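Awkward Encounters: Data Card

Maintained by Noura Twal. Current release: version 2.

What this is

A collection of 156 short first-person accounts of running into someone you'd rather have avoided: old roommates at the airport, ex-bosses in the checkout line, the cousin who still owes you money. People wrote them for the Hudico newsletter, and I loved reading them so much that I asked if I could gather them in one place. They said yes!

What's in each record

Every story has an ID, the text itself, a setting (party, store, workplace, transit, other) and a relationship (former friend, ex, relative, coworker, neighbor). There's also a field called "ending", where the writer picked one: talked, waved, hid, left. "Hid" is my favorite, and the stories filed under it are wonderful.

Stories run up to 1,000 words. I fixed typos and left everything else alone, including the rambling (the rambling is often the best part).

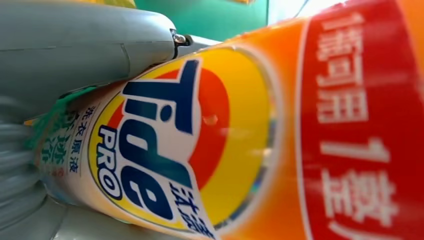
Names and privacy

All personal names were swapped out before release, and so were employers and streets. Writers could ask for a story to be pulled, and 27 asked for changes, mostly to make an old friend harder to recognize. If you think you've spotted yourself, write to me and I'll take a look.

Known gaps

Parties and weddings are overrepresented. Almost all the writers are adults, and we only hear one side of each meeting. I'd love more stories told by the person being avoided!

Changes in version 2

Added the "ending" field, merged "ex-roommate" into "former friend", and removed duplicates left over from the March import.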